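Ditent Household Manipulation Program
Progress report to the Gandari Fund
Section 3: Incident and corrective action

During this reporting period the program recorded one safety matter, which is set out below together with its effect on the schedule. No person was injured.

The Vutolow arm was running an unattended folding cycle when its left gripper closed on a towel hem and failed to release. The controller read the rising load as a heavier cloth and continued to pull. The force limit, which should have stopped the arm, had been reset to its factory value by a software update and was not checked before the run. The wrist joint was damaged and the arm was out of service for 11 days.

The folding policy is trained on recordings of people folding towels in ordinary rooms. Our review found that most of the 2,989 recordings in the training set show a single towel on a clear table. Layered cloth and edges that hang over a support were poorly covered, and the failed cycle involved both. Collection has been redirected accordingly. 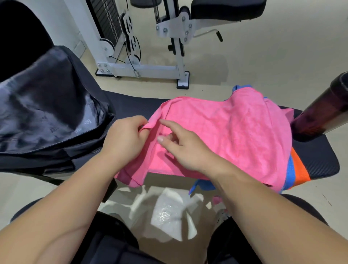

Figure 2. Folding a pink towel laid over a blue one on a padded bench, home gym setting.

Recordings of this type are now reviewed for the moment at which the fingers let go of the fold, as release was the step that failed. Khattak, our labeling contractor, has completed 23 sessions under the revised instructions. A further six are awaiting review.

The force limit is now stored separately from the controller software and is confirmed by the operator before each run. Unattended cycles remain suspended. We request the Fund's agreement to move the second trial to August, within the existing budget. The replacement wrist joint has been charged to the maintenance line.

Submitted Sun 7 June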